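Demonstration collection, burger station, part two
January 10, 2023

The first batch from November was thrown out last week. I kept 25 episodes for comparison and deleted the rest, mostly on account of the resets. When I plotted the start positions, the tray had drifted toward the operator over the course of each session, and the policy had learned the drift along with the task. It would reach a little short early in an episode and a little long later on. Collecting more data of the same kind would not have fixed that.

The new target is 540 episodes, split into short blocks. A block is 6 episodes with the same order of layers and different placements. After each block everything goes back to its start position, the tray gets checked against a reference image overlaid on the live view, and the operator swaps out. I had been running longer blocks, and the last few demonstrations in each were visibly lazier than the first: wider approach, faster release, less care over where the cheese ended up.

On the cheese. I argued with myself for a while over whether a slice that lands rotated against the patty counts as a good example. The written instruction says "on the patty" and says nothing of corners. If I only keep the squared-up ones, the model never sees the state it will most often produce itself, and it then has to place the next layer on something outside its data. So rotated slices stay in. Slices that fold over or slide off go into a separate set labeled as failures, with the recovery recorded if the operator made one. I don't train on that set yet.

Labels are now per step. Each episode carries one sentence for the whole task and a short sentence for each layer, with a time stamp at the point of release. In November I stamped the start of the reach, which looked sensible on paper and was useless in practice – operators hesitate, change their minds, back off and go in again. The release is one clear event in the gripper signal and can be found by script. I still check a few by hand per block.

Storage is dull but cost me two evenings. The arm state and the camera streams were being written by separate processes with separate clocks, and the gap between them grew during long recordings. Drondden, the small recording tool I keep on my own server, now writes one clock value into every record and refuses to close an episode when the streams disagree. It rejects more episodes than I would like. I would still take that over finding the problem after training, as I did last time.

The other change is in the order of placements. Left to themselves, people put the patty in the middle of the paper every time. I now draw the target spot from a list and read it to the operator before the episode starts, by area only: upper left, center, slightly right, and so on. Coarse targets give enough spread. Exact ones made operators slow down and hunt, and that hesitation ended up in the data as well.

Things still open:

Lighting. I record with the overhead lights only, and the shadows barely move between sessions. That is pleasant for debugging and probably bad for anything I want to run at the Firnusau site, where there are windows. I plan two blocks with a side lamp and will see what the held-out error does.

Clear containers. The depth readings near the walls are poor, with holes along the rims. The color stream is fine. For now I mask depth in those regions and let the model work from color there.

Grasp on the patties. They stack, and the top one sometimes brings the next one with it. I have not decided whether to count that as a failure or to teach a shake.

Training notes go in a separate post once the first full run finishes. 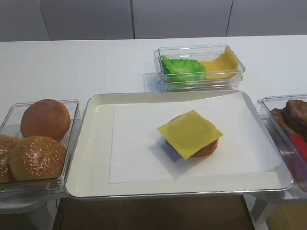

Why stamp each step at the release and not at the start of the reach?

The release shows up as a single event in the gripper signal, so a script can find it the same way in every episode, while the start of a reach is blurred by hesitation and false starts.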